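Bremine Two-Arm Tabletop Cell

Equipment page for laboratories, teaching departments and pilot kitchens

Purpose of this page

The Bremine cell is a complete bench-scale station for two-arm handling work. It is supplied by Plaseck to institutions that need to study, teach or test the handling of small everyday items before committing funds to a larger installation. This page sets out what a buyer should expect to plan for, including floor space, power, staff time, fingers and spare parts, and the small consumable items that are often left out of a first budget.

Buyers who already hold a quotation should read this page together with the site survey form. The form must be returned to the planning office before an order can be confirmed.

The work the cell is intended for

The cell is configured for short handling tasks on a flat surface: picking up a single item, passing it from one side of the table to the other, placing it in a tray or cup, and clearing the table again. Typical items are light household tableware and food-shaped pieces of the size a person would hold in one hand. The standard layout places the two arms on opposite sides of the table so that each can reach the middle and the work can be shared between them.
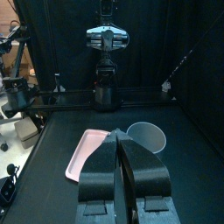 Reach is the first matter to settle at the planning stage. A task that keeps every item near the center of the table can be carried out by either arm, and scheduling is simple. A task that spreads items toward the corners will require one arm to hand over to the other, and the time allowed for each cycle should be raised accordingly. Plaseck recommends that buyers write out their three most common tasks, step by step, and submit them with the site survey. Tsung-han Tsao of the planning office reviews these lists and will advise in writing where a task falls outside the working area.

Enclosure and background

The standard cell is supplied with a dark fabric enclosure and a dark table surface. The purpose of both is to give a steady background for the cameras and to limit the effect of windows, passing staff and changes in room lighting. Institutions that intend to use their own room as a background may omit the fabric from the order. They should be aware that camera settings will then need to be checked whenever the room changes, and that this work is not covered by the standard service agreement.

Fabric panels may be vacuumed in place. They should not be washed while mounted. Replacement panels are ordered singly, and delivery normally takes two weeks.

Frame, rails and clear space

The frame requires clear access on at least one long side and one short side. Stands, storage boxes and computer equipment may be kept next to the table provided that the cable routes remain open. Buyers commonly allow for the table alone and find that the working footprint is much larger once the stands and a chair for the operator are in place. For planning purposes, a room area of roughly 11 square meters should be set aside for one cell.

Tables other than the Bremine model may be used. The Hendricks bench frame has been checked for fit and accepts the same arm mounts. Any other frame must be approved by King-fai Choi before the arms are shipped, and the approval letter should be kept with the purchase file.

Fingers and grippers

The two arms need not carry the same fingers. Many users prefer to fit one type on one side and a different type on the other, so that both can be compared on the same task during the same session. Fingers are treated as wear parts for budget purposes and should be entered under supplies and not under capital equipment. A first-year allowance of five finger sets is suitable for a cell in daily use. Teaching departments, where many different people operate the arms, should allow seven.

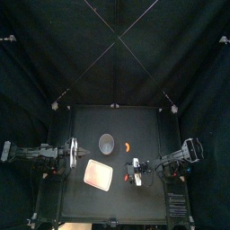 Two-arm cell in use with tray, clear cup and a small orange item on the table.

Handling items

The cell is delivered without handling items. Buyers are free to use whatever suits their program, and a suitable starting collection can be put together at low cost from ordinary cups, trays and small food-shaped pieces. The following points should be considered when choosing.

Color. Items should stand out clearly from the table surface. Dark items on a dark table will slow down setup and should be avoided in the first months of use.

Size. At least one item should be small enough to call for careful finger placement, and at least one should be large enough that the choice of arm matters.

Finish. Shiny, matte and clear items behave differently under cameras. A collection made up of one finish only will give a narrow result.

Spares. Purchase every item in duplicate. A cup or tray that is lost or broken in the middle of a program can be very difficult to match later.

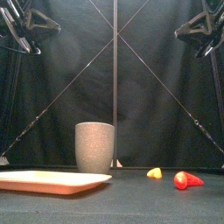
Records of which items are in service should be kept from the first day. The Melier inventory sheet, which is included with the cell at no charge, has a line for each item, the date it entered use, and the date it was withdrawn. Pin-yu Hsieh maintains the current version of the sheet and will supply it on request in print or as a file.

Staff time

One trained operator is sufficient for routine work. A second person should be available during setup and whenever fingers are changed. Plaseck provides operator training at the buyer's site for groups of up to five. The course takes two days and covers starting and stopping the arms, resetting the table, changing fingers, and basic care of the cables and mounts. Refresher sessions are offered every August and may be booked separately.

Preparing the budget

A complete request should contain separate lines for the following:

Two arms with mounts and controllers
Table and frame, Bremine or approved equal
Fabric enclosure, if required
Cameras, camera stands and cables
Finger sets for the first year
Handling items, in duplicate
Operator training
Delivery, unpacking and installation
Annual service agreement

Requests that combine these into a single figure are often returned by purchasing departments for more detail. Rosario Gentile can supply a quotation already divided in this way. Electrical work, network outlets and changes to the room are the responsibility of the buyer and do not appear in the quotation.

Service and support

The annual service agreement covers one site visit, inspection of the joints and mounts, and repair or exchange of faulty controllers. It does not cover fingers, fabric or handling items. Support requests received before noon on Friday are answered the same day. Requests outside these terms should be addressed to Tipene Ngata, who is also the contact for institutions planning to operate more than one cell in the same room.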